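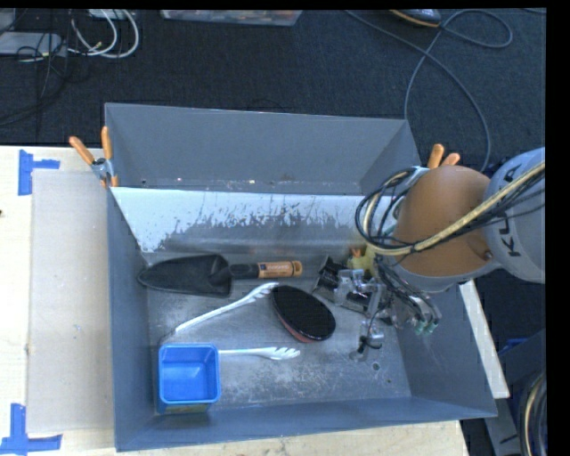 One student wrote after last week's class that sorting by room is a waste of breath, and that a mixed bin works fine as long as you can see the bottom of it. I half agree, so we start there.

Session 6: The mixed bin

The usual advice, repeated in the Woller reading, is that every object has a home and the home is a room. I doubt it. Take a garden trowel and a scrubbing brush. The trowel lives in the shed, the brush under the sink. Fine. Now you pot a plant on the kitchen counter and the trowel needs scrubbing. Which room is that?

Woller would have you walk each thing back. The Nevar handout would have you buy a second brush. Neither of them asks how often you use the thing, and that is the first question I want from you.

Points to argue with:

Visibility. A wide, shallow spread lets you find a white fork-headed utensil in one look. Stack the same items and you dig. But a spread uses up floor, and most closets don't have any to spare.

The box inside the box. Fagundes recommends a small open container in one corner for loose bits. It can work. It also hides whatever slides behind it, handles especially, and I have yet to see one stay reserved for small stuff.

Near twins. Two utensils of similar form: keep both? The reading says no. I say it depends on whether they get used at the same time. Duplicates are blamed for a lot of clutter that is really caused by things with no job.

Dirt. The Drilberg chapter skips this entirely. Tools that touch soil and tools that touch dishes should not share a bottom, whatever the labels say.

For Sunday

Pick one bin or drawer at home. Take out everything you have not used in 88 days (an arbitrary number, and the reading's "season" is no better). Write 2 paragraphs on what you put back anyway. Bring the list even if it is embarrassing. We start at 9.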